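Relberg reissue: mastering differences

presgate_tapes
Compared the Dallora reissue of Relberg's Ban against my original cassette. Noise floor is lower, but everything below 39 Hz has been filtered out. The drone on side two loses its weight.

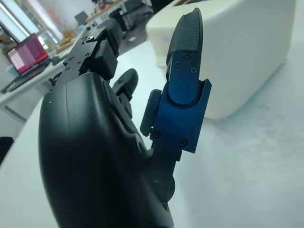 Reply 2: lowshelf
Disagree. The original dub rolled off there anyway. What you are hearing is tape rumble, and I don't miss it.

Reply 3: presgate_tapes
Rumble doesn't track the kick at 140 BPM. Mine does, all through track 9.
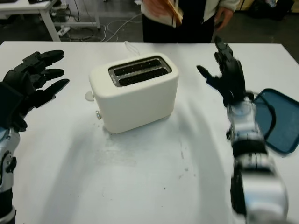 Reply 4: greywow
Two dub runs exist. The second came off a different deck and has a dull top end, with a grey label instead of white. Check which one you own before blaming the reissue. The 2000 CD-R uses the first run and is brighter than either.
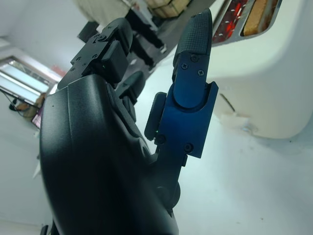 Is the download cut from the same master as the LP?

Same transfer, different limiting. The download is louder and the side breaks are crossfaded. Buy the LP if you want the gaps.

Reply 6: lowshelf
The crossfades are an improvement.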